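plerden-words
README, last touched Mon 7 October

A word list of the dialect spoken in and near Bidthorpe, kept as plain text so that it will outlive whichever program you are using to read it. It began as a shoebox of index cards belonging to Sanaa Ragab's old landlady, who wrote down anything her neighbours said that the dictionary did not. Some of the cards are also shopping lists. We have tried to tell the difference.

What's in the folder

words.tsv – the list itself, one entry per line, tabs between fields
sources.txt – who said it, where the speaker agreed to be named
doubtful.tsv – entries that at least one of us thinks are a joke
cards/ – scans of the index cards, front and back
notes/ – arguments, mostly

Fields in words.tsv

headword: spelled as on the card. If the card spells it two ways, the first one wins and the other goes under variant.
variant: see above. Separated by semicolons. Not commas, Sherif.
part: noun, verb, adjective or noise. "Noise" covers the things people say to cows and to other drivers.
sense: a short meaning in everyday English.
quote: the word in use, if the card gives a sentence. We do not make up sentences to fill the gap. Blank means blank.
card: the number pencilled in the corner. Card 41 exists twice and the two disagree, so you will find 41a and 41b.

Spelling

The landlady spelled by ear and her ear changed over the years. "Slathy" (of a path, greasy after rain) turns up as "slaithy" and once as "slavy", which may be a different word or may be a blunt pencil. We keep all of them. Please do not send a patch that tidies this up. Stepan Dovhaniuk has already sent one, and it took us until February to undo it.

Doubtful entries

An entry goes to doubtful.tsv when two of the editors have never heard it and the card gives no quote. It comes back if a speaker uses it without being prompted. Asking "do you say this?" doesn't count, as people in Bidthorpe will say yes to be polite and no to be interesting. At present 8 words are waiting there, among them "habbock", which Dalia El Sherbiny insists is the name of a biscuit.

Nip, nibble and the other small words

The dialect has more verbs for holding something lightly than it has for every kind of weather put together, and they cause most of the trouble in notes/. "Nimp" is to hold between finger and thumb. "Twissle" is to hold between the fingers of two different hands, or for two people to have hold of one thing, and it generally implies that a row is coming.
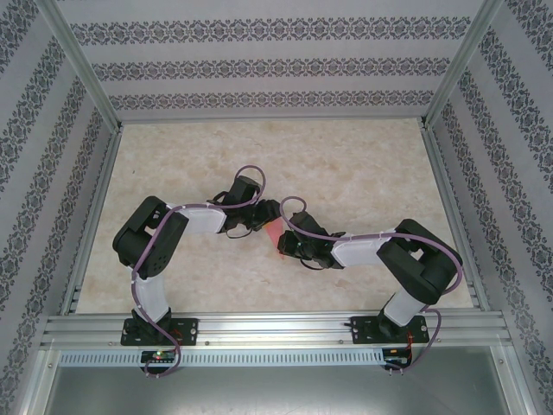 "Twissle" has 6 cards to itself, more than any other verb, and they don't agree on how big the thing can be. Card evidence covers a button, a wishbone and the last potato. Everyone accepts that it has to be small and that both parties have to be at it from opposite sides. The two black grippers with a little see-through pinkish-red thing between them are as fair a twissle as you could ask for, although Kenza Fawzy holds that you can't twissle without a grudge and would file it under "nimp, double". Her objection is in notes/ at some length. The sense field currently reads "to hold jointly, esp. a small thing", and the grudge has been moved to the quote.

Known problems

The tab character has gone missing from a few lines where somebody opened the file in a spreadsheet. Run the check script before you send anything in.
Scans of the blue cards are hard to read. So are the blue cards.
The sort order puts "ch" after "c", as the landlady did. It stays.

Adding a word

Send us the word, what it means, and the sentence you heard it in, with the name of the village. Words heard on the bus are welcome if you know where the speaker got on. Words from Plerden proper go to the same address – the list carries the name for reasons that predate all of us, and Bidthorpe people have been very good about it.

Licence

Use it for anything you like and say where you got it. If you print it on a tea towel, send Sanaa one.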